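4.2 How the intake desk at Flalcombe handled family tracing

I went into the Flalcombe reception center thinking I'd write about food and beds, and I came out with a notebook full of tracing requests. People who'd been displaced twice, sometimes three times, wanted a meal, sure, but what they asked me (over and over, often before I'd got my coat off) was whether anyone had a list. A list of names, any names! So this section is about lists, and about how the Gustham relief network kept theirs.

The network logged 3073 tracing requests during the study period. Each one went onto a paper form first and then into a shared database called Atel, usually the same evening. I sat in on 21 of these intake interviews. They ran long, much longer than the form suggests, and the part that took the most time was spelling. A family name could come out three different ways depending on who was writing it down, and the old system treated each of those as a separate person. You can guess what that did to the match rate.
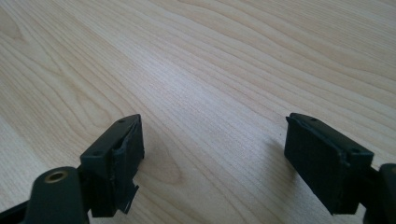
Bhavana Bangera felt I was being too hard on the spelling problem when she read an early draft, and wrote back that the bigger trouble was people moving on before a match came through, so that a perfectly good record pointed to a shelter they had already left. She's right that I'd underplayed it. I went back to my August notes and found it everywhere: phone numbers that rang out, a forwarding address that was just the name of a bus station.

What the network did about it was pretty simple. Every family got a card with a case number and one phone line to call, and that line stayed the same wherever they went next. The Reddy shelter, which sleeps 40, tried the cards first, and staff there told me they liked them mostly for the quieter evenings (fewer people queuing at the office door to ask if there was news). I'd love to say how many reunions came out of it, but the outcome field in Atel was optional and plenty of staff skipped it, me included on the two nights I helped out.
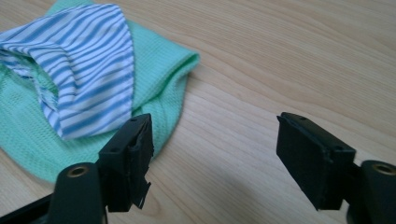
Figure 3. Light wood tabletop with a mint green knitted cloth.

Cards were reprinted in a first batch of 1000, with bigger type and the phone line on both sides. The version of the database I worked from was exported on 1/12/25, so anything entered later is missing from the tables in section 5.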